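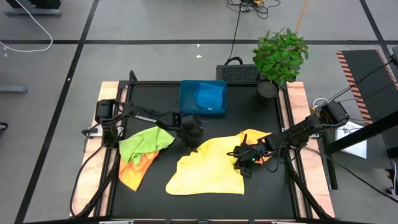
Four cloths on a black tabletop, one of them large and yellow.

On the Keeping of Household Linens

Readers of this blog have written to ask for a fuller account of the linen inventory I mentioned in May. I set it out below in the order in which the work was done. The account concerns one household of modest size, and those with larger homes should adjust it as they see fit.

The starting point was a cupboard on the upper landing which had not been emptied in 12 years. Its contents came from three sources: purchases made when we moved to Dradov, items passed down from my mother's side, and a quantity of towels whose origin could not be established. The shelves are deep, and articles placed at the back had a tendency to remain there.

The first step was to remove everything and sort it by use. Bed linen was placed on the bed, table linen on the dining table, and kitchen cloths on the ironing board. Bath towels went on the floor of the spare room on a clean sheet. I recommend beginning in the morning. I began after lunch on a Friday and was obliged to sleep under a blanket in the sitting room.

The second step was the count. The household was found to hold 39 kitchen cloths, of which 18 were judged fit for continued service. The remainder were thin at the center, scorched, or so stiff that they moved water about without taking any of it up. Six pillowcases had no matching partner. There were also two tablecloths for a table we no longer own.

Jurgita Petrauskas, with whom I shared an office for many years, was consulted on the matter of the older pieces. Her advice was to hold each one up to a window. Where light comes through evenly, the cloth may be kept and used. Where it comes through in patches, the cloth is near the end of its life and will tear in the next few washes. I have applied this test throughout and have found only one exception, a damask napkin that looked very poor and has since been laundered many times without harm.

On the question of folding, opinions differ. The method taught to me was to fold in half lengthwise, in half again, and then in thirds, with the closed edge facing the front of the shelf. Jurgita folds hers in quarters and stands them on end, like files in a drawer. Her method does make it easier to take one cloth without disturbing the others, and I have adopted it for the kitchen drawer. Sheets and tablecloths continue to be stored flat.

Fitted sheets are a separate subject. I have read several sets of instructions and followed them with care. The result is a bundle, and I place it under a flat sheet.

Storage requires some attention to damp. The landing cupboard shares a wall with the bathroom, and two of the lower shelves smelled of it. These were washed down with vinegar and water, left open over the weekend, and lined with plain white paper. Colored paper should be avoided, as the dye may transfer. I no longer use lavender bags, having once opened a drawer in my aunt's house in Pamia and found that the moths had no objection to them.

Disposal was handled as follows. Worn cloths of plain cotton were cut down for cleaning rags and placed in a tin under the sink. Towels in fair condition were offered to the animal shelter, which accepts them at the side door in the mornings. The tablecloths went to my cousin — she has the longer table — and the pillowcases were kept against my better judgment.

The following practices have been in force since that time. New cloths are bought only to replace old ones. Clean items go to the back of the row, so that all are used in turn. Stains are treated on the day they occur, with cold water first. The cupboard is opened fully once a season and the contents are aired.

A correspondent has asked whether table linen should be starched. I starch napkins for holidays and at no other time. Another asked about removing candle wax from a runner. I will take up wax in a later entry, together with the matter of beet juice, on which I am still waiting to hear from my cousin.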